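Household Notes: Cups, Tumblers and the Everyday Table

30 September 2018

The review of the kitchen cupboards at the Hitcombe house has now reached the drinkware, and this entry records the decisions taken. Readers who followed the plates and bowls in March will recognize the procedure. Every item is brought out and set on the table, and nothing returns to a shelf until its place has been settled.

The cupboard beside the sink has 2 shelves, each 86 centimeters wide. The lower shelf is reserved for cups in daily use. The upper shelf, which stands 146 centimeters from the floor, is assigned to glasses for guests and to the Marciniak tea service. That service is not to be stacked under any circumstances.

Plastic cups have been retained. They are light, they survive a fall, and younger visitors prefer them — a preference this household sees no reason to correct. Any cup with a cracked rim or a lasting odor has been withdrawn.
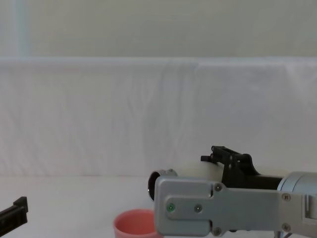
On the subject of plastic, a reader in Millbridge writes that she gave hers away years ago and has regretted it every summer since, glass being of little use on a back porch with grandchildren running through. She also asks whether cups should be stored upright or upside down.

The practice in this house is upright, on a clean liner, with the cupboard door kept closed. Cups stored rim down tend to hold a stale smell, particularly when put away in haste. They should stand on the rack for 20 minutes after washing and then be wiped with a dry towel.

The liner at present is a plain Fonura roll, cut with kitchen scissors. It has a slight curl at the front edge, which a week under the heavier mugs should cure.

The next entry will address lids and the containers to which they may or may not belong.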